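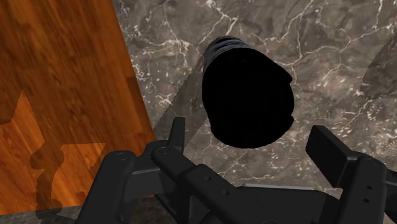
*Gripper view: fingers open, black cylinder above them, marble behind.*

April 2019

Open day at Fotley. Left the house at 7, on site before the badge desk opened. The morning was talks. The afternoon was the simulation room, where I should have spent the whole day.

Jussara Bastos ran the session. Twelve seats, a wall screen, and a workstation running the kitchen. The task is pick and place on a counter with assorted objects. Everything is rendered, arm included. She kept the gripper view up while people found their seats, and I copied down what I could. The black body of the cylinder gets almost no shading from the renderer, only a little on the ribbed part. I asked whether that hurts the vision side. She said dark objects are their worst category and that they leave the materials alone on purpose, so the failures stay in the numbers.

Shadows are hard-edged in this view. The outline of the arm on the wood is as dark as some of the objects. I would want to know how often a detector fires on it. Did not get to ask.

She then went to the room view and talked through the grasp. 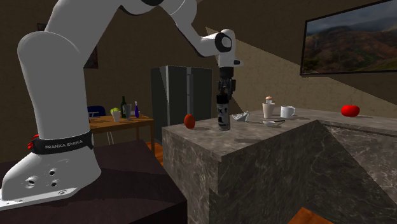
*Room view, Franka arm, gripper down at the bottle on the island.*

Notes from this part:

- Batch is 400 episodes per layout, 111 layouts so far.
- Object positions are drawn fresh for each episode. The pedestal stays fixed within a layout.
- An episode is scored on final object pose only. No credit for a clean approach.
- Contact settings came from Morard and have not been retuned. She expects to redo them in July.

A man from Fraser argued that the paper napkin next to the bottle should be a soft body. Jussara's answer was cost: a deformable mesh on the counter slows stepping enough that the batch no longer finishes overnight. He did not accept this and they went back and forth for ten minutes. I think she is right for this task and he is right in general.

Second room view was from another side, with the arm over the inner edge of the counter.

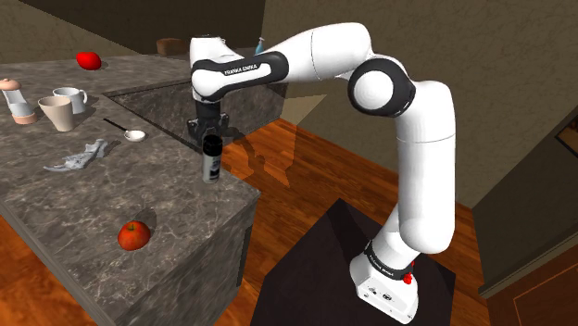
*Can held upright between the fingers, just above the marble near the edge.*

This one interested me more. The counter is L-shaped and the can is close to the edge, so a small error in the placement height or in the lateral offset means the floor. I asked for the release condition. It is a height threshold plus a force check, and the force check was added after the first 4,000 episodes. Before that, drops near the edge were the largest single group of failures. She had the breakdown on paper but not to hand out.

Flarnari had a table in the hallway with leaflets on their own simulator. Took one. No contact model details in it, mostly screenshots.

To do:

- Write to Jussara for the failure breakdown by object color.
- Check our own release logic. I believe we use height alone.
- Rerun our edge cases with shadows off and compare.

Train back was 44 minutes late. Read the leaflet twice. Parking at the station was $9.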